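Cillow furniture reuse store extends hours
2025-09-18

The Clegg Street furniture reuse store in Cillow will open 12 more hours a month, Driltitcombe Council confirmed. The store took in 1,397 items in August, over 30 of them sofas. 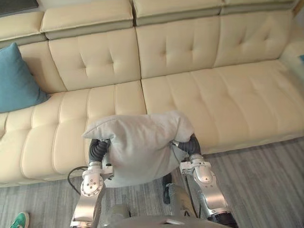
A cream sectional sofa with adjustable headrests.

Sofas must still carry a fire safety label - those without one are refused at the door. Collections from Grusham remain limited to two per household. 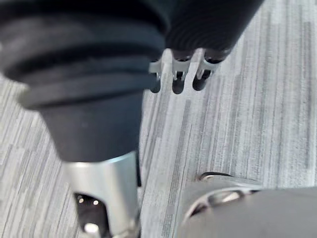
Bookings for the new hours go through the council's waste desk, said service manager Chelsea Lambert. Delivery charges are unchanged.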